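Okay, thread time. I spent the whole afternoon at the Kukwood open day and my legs are dead and my phone is at four percent, so I'm typing this on the train from notes. It's going to be long. Mute me now if you don't care about robot hands!

**1/**
Background for people who followed me for the bread posts: Kukwood is the robotics place in Iston, up the hill behind the old Deschamps building. They've been there a while but this was the first time they let regular people in. I signed up the minute the form went live in November.

**2/**
I had pictured a big arm behind a fence, a person with a microphone, maybe a free pen. There was no fence and no microphone. You walk in and people are working, and you can go stand next to them and ask things. (There was a pen. It's a good pen.)

**3/**
The project they were showing is called Gideo. The short version: they want a robot to learn small household jobs, putting stuff on shelves, picking stuff up off a desk, that kind of thing. And the way they teach it is that a human does the job first. With the robot's hand. While holding it!

**4/**
So picture a gripper with no robot attached. You carry it around yourself and squeeze to close the fingers. There's a camera on it, so every time you pick something up, the recording shows it from the hand's side of things. Later a robot with the same kind of hand gets trained on all of that.

**5/**
I asked the obvious question, which is why not just film people using their normal hands. The answer was that normal hands are too good. We do a thousand sneaky things with our thumbs. With the gripper you only get to pinch, same as the robot, so whatever you manage to do, it has a chance of managing too.

**6/**
I love that answer. I've been thinking about my thumbs for two hours.

**7/**
The people doing the demos wear a thing strapped to the head as well. And there are these black-and-white square patterns on cards that look like somebody's very strict crossword. Cameras can find them easily, and that helps work out where everything is in the room.

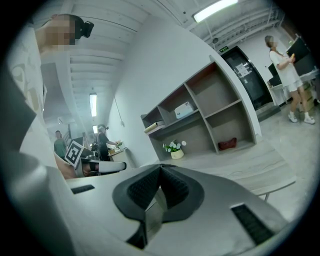

**8/**
The part I liked best is how ordinary the room is. I was hoping for a spaceship and I got shelves, with a potted plant with white flowers on one of them, and honest-to-goodness desks with stuff on them. And of course that's what you want! If the robot is supposed to deal with my apartment someday, it had better practice somewhere that looks lived in.

**9/**
Also the fingers. I kept going back to the fingers. They're black and textured, and the two sides come together in a V. I'd expected something like pliers. Somebody let me press one with my finger and it gave a little, which I was told helps it settle around whatever it's grabbing. I could've stood there squishing it all day.

**10/**
Numbers, because I know some of you want them. The target for this stage of Gideo is 2,000 recorded tries. A try is one pick-up-and-put-down from start to finish. They do them in batches of 50, then take a break, then change the objects around and go again.

**11/**
If you fumble one, you don't stop and swear (I asked). You finish it as well as you can and mark it as a fumble. Some of those are kept on purpose, so there are examples of getting out of trouble. I want this policy for my whole life.

**12/**
Then we got to have a turn!!! Visitors got a practice table and two tries each. First job: pick up a sponge and put it in a bowl. I'm a grown adult with a driver's license and I missed the bowl.

**13/**
What gets you is the angle. Your wrist is used to doing the last little bit of turning without telling you about it, and with the gripper your wrist is farther back than your brain thinks it is. So you come in crooked. Everybody in line came in crooked. There was a kid ahead of me who figured it out on the first go and then was very gracious about it.

**14/**
Second try I got it in. Small applause from strangers. I'm putting it on my résumé.

**15/**
Tip if you ever get to try one: go slower than feels natural, and stop for a beat before you squeeze. The person running the practice table told me that, and it made a huge difference. Apparently the slow ones make better training recordings too, up to a point. If you dawdle, the robot learns to dawdle.

**16/**
I hadn't thought about that at all before today. It picks up your habits! They told us about an early version that gave every cup a tiny wiggle before lifting it, and it took them a while to figure out that one of the people doing the recordings wiggled cups.

**17/**
Later in the afternoon I wandered back over to the shelves, where I'd started. I wanted another look at the desk, mostly for the flower pot, which I'd gotten attached to by then.

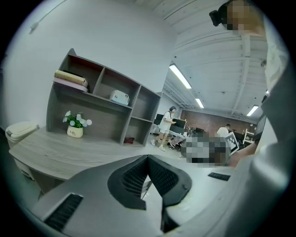 *The pot says "Life" on it. White flowers, very good posture.*

**18/**
There was a Q&A near the end and people asked good stuff. Somebody wanted to know when they could buy one. Nobody from Kukwood would give a date, and I respected that. They said the current robot is fine with things it has seen in places it has seen, and gets shaky fast when you move it to a new room. So the next step is more rooms.

**19/**
Somebody else asked about glass. Long pause. "We have a lot of plastic cups." Fair enough.

**20/**
I asked what the hardest household object is, and I was betting on eggs. Wrong! Eggs are okay, they said, because an egg holds its shape. Bags are the worst. A bag is a different shape every time you look at it. Laundry is up there too. So if you hate folding fitted sheets, you and the machines have something in common.

**21/**
We did see the robot version run, for the record. It has its own corner and one arm with the same style of fingers. It picked up a block, thought about it for what felt like a full minute, and set it down on a tray. Then it did it again. People clapped like it had landed a plane, me included.

**22/**
It's slow. I don't want to oversell this. If you showed the video to someone with no context they'd ask what they were supposed to be looking at. But after missing a bowl with a sponge, I had a whole new opinion of that block.

**23/**
They had 100 visitor spots and they were all taken. If they do it again I'd say get in early, and go at the start of your time slot, when the line for the practice table is short. Wear comfortable shoes. The floor is concrete and you'll be standing on it the whole time.

**24/**
Getting there: the bus from Iston station drops you at the bottom of the hill and the walk up is steeper than the map makes it look. The entrance is around the side. I went to the Deschamps door first and so did the three people behind me, who had made the mistake of following me.

**25/**
A few of you are asking in the replies whether it's good for kids. Yes, I think so, from maybe eight and up. The practice table is the big draw. The Q&A got pretty deep into calibration and I saw a few small people melting into their chairs.

**26/**
And for whoever asked if it was creepy: not to me. It mostly felt like visiting a workshop. People carrying tools around, cables, someone hunting for a charger, a lot of very careful picking up and putting down.

**27/**
Okay, my stop is next. When I get home I'm going to try moving the dish sponge around with salad tongs, for science. Will report back. If you were there today and you were the kid with the perfect first try, please accept my congratulations and also a rematch.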